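How to run a simulated robot arm demo at an open day

By Enda Rafferty
Updated 17 December 2025

These are the steps we use at Bresovmont to put a simulated robot arm in front of visitors and let them drive it. We ran it this way at the November open day in the Bramitz building and plan to run it the same way again. Everything here assumes you already have a simulator that works, a trained task or two, and a machine with a decent graphics card. It does not cover training.

The whole setup takes an afternoon the first time. After that, allow an hour.

What you need

- One desktop computer for the simulator, and a second one you can swap in
- Two screens: one for the person driving, one large one for everybody else
- A game controller with a cable (wireless ones drop out in a crowded hall)
- A network switch, if the two computers will talk to each other
- A table at standing height, at least 60 inches long
- Power strips and floor tape
- A printed card with the controls on it

We name our machines so people stop saying "the left one." The main computer is Soomro and the spare is Jitenby. Where those names appear below, read your own.

Step 1. Choose the task

Pick one task that a visitor can finish in under two minutes, and one that the robot can do without help. They can be the same task. Ours takes place in a kitchen scene and involves moving an object on the counter next to an appliance. Opening and closing doors also works, but handles are hard for beginners and a line builds up quickly.

Avoid anything with liquids, cloth or small loose parts. They slow the physics down, and when they go wrong it takes a full reload to get back to a clean start.

Run the robot's own version of the task 300 times before the open day and write down how often it finishes. You will be asked. If the number is poor, choose a different task or show the visitor-driven part only. We dropped a drawer task this year for that reason.

Step 2. Freeze the software

Copy the simulator, the scene files and the task settings into one folder. Put the same folder on both computers. From that point on, no updates of any kind until the event is over, including the operating system and the graphics driver.

Turn off:

- Automatic updates
- Screen savers and sleep
- Desktop notifications
- Anything that syncs files in the background

Then start the demo from the folder on each computer and check that it runs with the network cable pulled out. Soomro failed this check in November. One wall texture was being loaded from a shared drive, and without it the whole scene refused to open. It was a quick fix at a desk and would have been a bad half hour in the hall.

Step 3. Set up the views

You will want two views on the large screen. The first is a room view from a fixed point, high enough to show the arm and the counter together. The second is the gripper view, from a virtual camera mounted just behind the fingers that moves with the hand.

Most visitors watch the room view. The driver needs the gripper view for the last few inches, when the fingers are closing in on something. Put the gripper view on the driver's own screen at full size and as a smaller box on the large screen.

Lock the room view. If it can be dragged with the mouse, someone will drag it.

Step 4. Set the speed limits

The defaults in most simulators are too fast for a person who has never driven an arm. Turn the hand speed down to 14 centimeters per second and halve whatever turning speed you have. This will feel slow to you. It feels normal to a first-time driver.

Set a floor so the hand cannot be pushed down through the counter. Set side limits too, so the arm stays where the room view can see it.

Assign the reset to a key on the keyboard and keep the keyboard on the host's side of the table. Do not put reset on the controller. We did that once, and people hit it by accident in the middle of a good run.

Step 5. Lay out the table

Place the driver's screen at the left end of the table, angled slightly toward the middle. The large screen goes behind the table and higher up, so that people at the back can see over the driver's head. The host stands at the right end, with the keyboard.

Tape a line on the floor for the queue and run it away from the table along the wall. Leave a gap wide enough for a wheelchair between the table and the line. Check that the controller cable reaches someone who is sitting down.

Step 6. Explain the gripper view before anyone drives

This is the step that hosts skip when it gets busy, and the runs go worse when they do. Stop the arm with the fingers open, put the gripper view on the large screen, and take a minute over it with each new group.

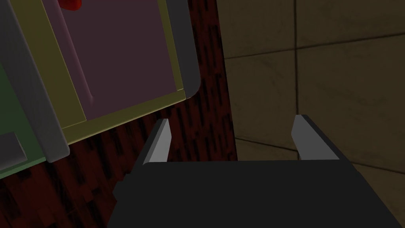 Gripper view in the kitchen scene: fingers open, nothing held.

Cover these points, in your own words:

The black block is the gripper's body and the pale pieces are the fingers. They stay put in this view while everything behind them moves. New drivers often read this the wrong way around for the first few seconds.

The gap between the fingers is the space you have to work with. Line the gap up with the object first and move forward second. Doing both together is how things get knocked over.

Distance is hard to judge. The wall tiles help a little, and so does the wood grain, but the driver should check the room view before closing the fingers.

If someone asks why the wood looks blocky, tell them it is a low-resolution texture. Ours are kept small so the scene loads fast. The picture could be made nicer, but the robot would not do the task any better for it.

Step 7. Run a session

Each session goes like this.

1. The host resets the scene.
2. The robot does the task once on its own. The host says what it is trying to do and keeps quiet while it does it.
3. The host resets again and hands over the controller.
4. The visitor moves the hand left, right, up and down, then opens and closes the fingers once.
5. The visitor tries the task. Two minutes, then one more try if the line is short.
6. The host takes the controller back and asks if there are questions.

Let the robot fail in public if it fails. Say that it missed, reset, and go again. Teodor Grecu hosted most of the afternoon sessions in November, and he got better questions after a miss than after a clean run -- people wanted to know what the robot thought it was doing.

Young children need a box to stand on and a slower hand speed. Keep a second settings file ready so the switch is one key press.

Step 8. Keep it running

Restart the simulator every 60 minutes even if it seems fine. Ours gets slower as resets pile up, and you will notice it late because you have been watching it all day. Do the restart between groups and leave the large screen on a still page with the name of the demo.

Swap hosts often. Talking over hall noise is tiring, and the explanation in Step 6 is the first thing to suffer.

We planned for 400 visitors and printed cards for that many. Nearly all of the cards went, so print more than you expect to need.

Problems we have had

The arm drifts when nobody touches the controller. The stick is worn or the dead zone is too small. Widen the dead zone first, then swap the controller.

The fingers close on an object and it shoots away. The grip force is too high for the weight of the object. Lower the force a little at a time.

The gripper view freezes but the room view keeps going. Close and reopen the gripper window only. If that does not bring it back, restart the simulator.

The object falls behind the appliance. Reset. Do not try to fish it out, however much the visitor wants to.

Both views stutter. Check whether something is recording the screen. On Soomro it was a capture tool left running from a rehearsal.

The main computer stops altogether. Move both screen cables and the controller to the spare and start from the same folder. Practice this once beforehand. It took us four minutes with Jitenby, and most of that was finding the right video adapter, which now lives taped to the back of the case.

Packing up

Save the session log before you shut down. Wipe the controllers, coil the cables and put the printed cards back in the box with the floor tape. Turn automatic updates back on for both computers, and write the hand speed you ended up using on the inside of the lid.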